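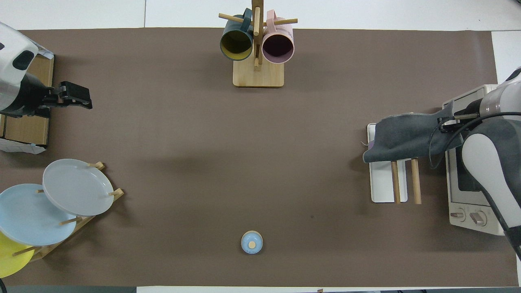

Mugs should always hang upside down, according to Birdie, or the dust gets in. That was the first comment I got when I presented my plan for the dorm kitchen on our floor, and Arlo said right away that his grandmother stacked hers and lived to be very old. So the arguing started early!

My project was about drying and storing dishes in a small space. I compared a mug tree and a wooden dish rack with the old way, a towel spread out by the sink. I had 30 dollars to spend and 4 weeks in June to try things out.

The rack was the easy part. Plates stand on edge between the pegs, so you can grab one without lifting a whole pile (I used to hate that). The mug tree took longer to get right — if you hang everything on one side it feels tippy, so I put one mug left and one right.

Lids are still a problem. A small round one with a knob has no real home, and ours kept ending up out on the table by itself. Homa wants a hook for them. I'd try a shallow basket first, next to the rack, and I haven't bought one yet.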